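Podel Bench Cell — Set-up Guide
Section 2: Planning the Purchase

Read this section before you place an order. It covers the floor space, the items to budget for, and the order in which to buy them. Mounting and wiring are in Section 3.

The Podel cell consists of one arm, one controller and a bare tool flange. The gripper, the wrist camera and the bench are ordered separately. The quotation form from Iveseo lists all of them, and the lines you leave blank are not shipped.

2.1 Decide what the cell will work on

1. Write down the three or four products the arm will handle most often.
2. For each one, measure the opening the gripper has to enter, and the depth from that opening to the lowest part it must reach.
3. Note the tallest fixed part inside. The gripper body has to clear it.
4. Send the list with your quotation request.

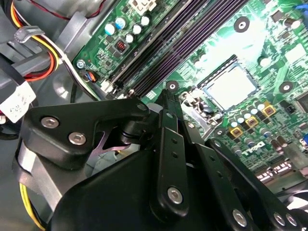

Photo: Iveseo applications lab

Work inside a desktop computer is a good test of a gripper choice. The fingertips have to come down between the memory slots and the processor, with the socket's retention lever right next to them. If your work looks like this, order the narrow fingers (Zutik N) at the start. The standard fingers are too wide for board work and cannot be exchanged once they have been fitted.

NOTE: The narrow fingers have a lower grip force. If the same cell will also lift power supplies or drive cages, budget for both sets.

2.2 Measure the bench

1. Allow a clear work area of at least 1230 mm by 900 mm. The arm base stands inside this area.
2. Keep 200 mm free on every side of the work area for cables and for the emergency stop.
3. Check the height. The work surface should be no lower than 65 cm from the floor.
4. Check that the bench does not rock. Add the cost of a new bench to the budget if it does.

CAUTION: Do not plan to place the cell on a wheeled cart, even one with locking casters. The warranty does not cover arms mounted on carts.

2.3 Budget for the workpiece fixture

Many first orders leave the fixture out. A computer tower on its side will slide when a gripper pushes against it, and the taught positions are then wrong for every later step.

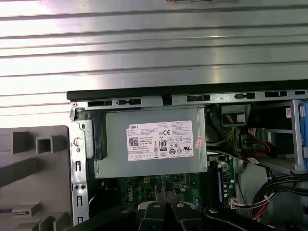
Figure 2-2. Dell tower opened for work, gripper entering from the front of the view.

1. Choose a fixture that holds the outside of the case and leaves the whole open side free.
2. If you handle more than one case size, choose the adjustable fixture. It costs more than a fixed one and less than two fixed ones.
3. Order spare pads with it. They wear out within the first year in daily use.

NOTE: Fixtures for the Podel cell are made by Cisternas and invoiced by them. If your purchasing department needs a separate vendor approval, start it now.

2.4 Budget for cable handling
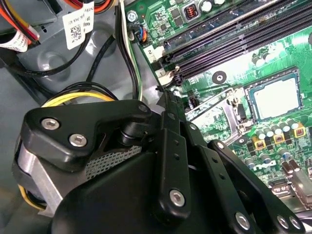 Cable handling takes more programming time than any other part of the job, and the quotation does not include it. Rigid parts stay where the fixture puts them. Wires lie differently in each unit that reaches the bench. In a typical tower there are long black cables looped across the gray plastic of the chassis, yellow and black ones arcing close to the gripper finger, and more wires along the edge of the motherboard. Each of those is a place where a finger can catch. Plan for one of the following:

1. A person ties back the cables before the unit goes into the fixture. This is the cheapest choice for low volumes.
2. The arm moves the cables itself. Order the wrist camera and the programming package, and ask for a test on your own units before you commit.

CAUTION: Never budget on the assumption that cables will stay clear of the arm. Damage from snagged cables is treated as operator error.

2.5 Place the order

1. Order the arm, controller and bench together. Lead time is longest for the controller.
2. Order the gripper when you have confirmed the measurements from 2.1.
3. Order the fixture last, with a sample case on hand.
4. Set aside money for one spare set of fingers and one spare gripper cable. 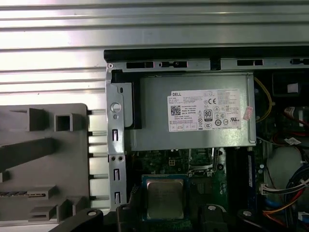
Page last changed: 18 May 2020

Before you sign, do a dry fit. Set an open case on the bench and turn it as the arm will meet it. Mark the parts you need to reach. With the power supply mounted above the board, as in this tower, a memory module can sit just under its lower corner, and the approach from that side is limited. Write the usable approach direction for each part on the order sheet. The installer will ask for it.

If the dry fit shows a part that cannot be reached, contact Iveseo before ordering. A longer flange adapter is available for the Podel arm. It reduces the payload, so have the weight of your heaviest part ready.

Support: use the contact form | © Iveseo | Terms | Back to top

Reader comments (3)

benchtwo: Does the 200 mm apply at the back if the cell is against a wall? We only have that much on three sides.

Iveseo Support: Yes, all four sides. The controller cable leaves at the back and needs the room to bend.

refurb_shop: We skipped the adjustable fixture to save money and ended up buying it in October anyway. Also the vendor approval for Cisternas took us longer than the delivery did, so take that note in 2.3 seriously.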